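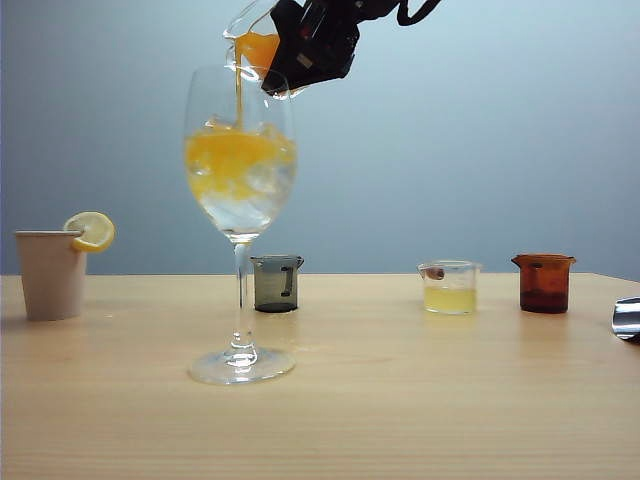

Page last changed: March, 16:20

Pouring task, notebook of the Wevarville bench

Continued from the previous page. Today I compared the two stopping rules again, Hamix (fixed tilt profile) and Mussa (tilt corrected from the camera during the pour). Same arm, same gripper, same small pitcher with the orange liquid, into the wine glass with ice.

The ice is the difficult part for Mussa. It looks for the surface line in the bowl, and a piece of ice that stands above the surface gives a second edge. Also the orange does not mix at once. It stays as a cloudy layer on the top with clear liquid under it, and the estimator took the lower border of this layer as the level in 8 of 20 pours. Then it believes the glass is less full than it is, and tilts more.

Hamix does not have this problem, but it does not know when the stream becomes thin, so the end of the pour is always a little different.

I changed the mask so that only the upper border counts, and retrained with 1000 of the older clips from Grallov. Validation error is lower. With 3000 clips the training took over 20 hours and I did not see a gain, so I stay with the small set for now.

To do: repeat with the beakers as source, first the clear one, then the amber one. The dark liquid in the amber one is hard to segment against the glass. Please do not move the paper cup with the lemon, its position is in the calibration file.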